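Hemmin Office Forum > Furniture and Rooms > Static shocks at carpeted desks

Started by ysandhu, 08/11/2022

ysandhu
We moved into the Liltport office in February. Carpet tile throughout, desks with pale wood tops. Since the heating came on, everyone gets a shock from door handles and filing cabinets. Indoor humidity reads very low. Is the fix the carpet, the chairs or the air? The floor at desk level, with speckled gray carpet and a couple of cables on it:
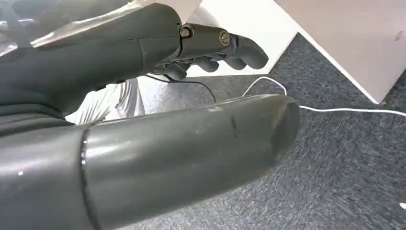

Reply 1
clusthorpe_fm
The air, first. Below 30 percent relative humidity almost any carpet will charge a person walking on it. Bring the room up to 40 or 45 and measure again before you spend money on flooring.

Reply 2
vichien_c
Disagree on the order. Humidifying an open office is slow, and the units need weekly cleaning. Chairs are the larger source. Standing up from a fabric seat can put several thousand volts on you. Fit conductive casters and ground the desks where parts get handled. Wood tops don't build up much charge themselves, but they won't drain it from you either. Our small parts tray is plain light wood with dividers and has never been a problem.

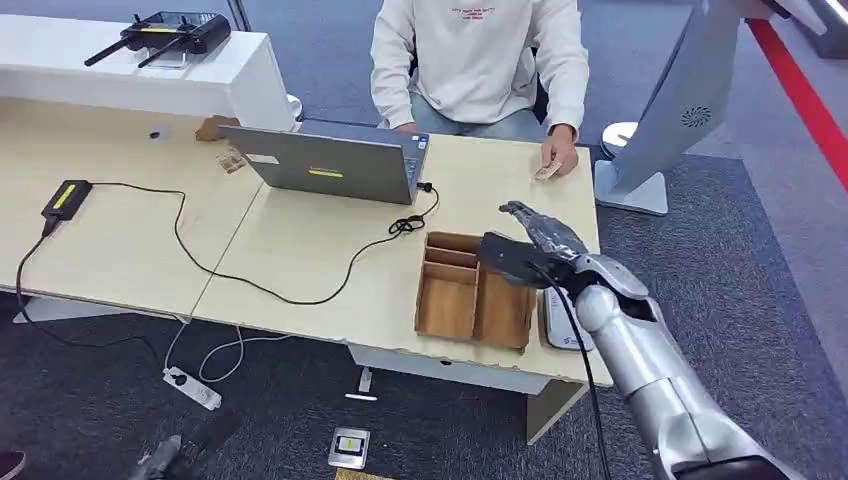

Reply 3
clusthorpe_fm
Conductive casters on ordinary carpet do very little. They need a floor that conducts. You would be replacing the carpet anyway.

Reply 4
vichien_c
Partly true. Treat the carpet with an antistatic spray, then. We use Cutadum, 2 coats, repeated every 11 weeks. Shocks at the cabinets stopped within days.

Reply 5
ysandhu
Quote for new tile was 2853, so spray is attractive. Does clothing matter? Most of us wear sweatshirts and sit at a laptop all day.
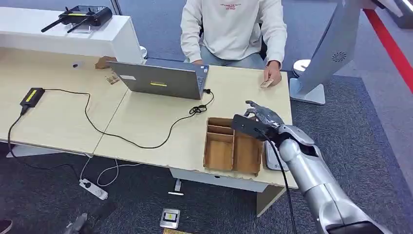 Reply 6
clusthorpe_fm
Cotton is fine, polyester fleece is worse. Shoe soles matter more than either. Try the spray on one bay and a humidifier in another, log both for a month, and post the readings.

Reply 7
ysandhu
Will do. Spray is ordered, humidifier is on loan from the Clusthorpe site.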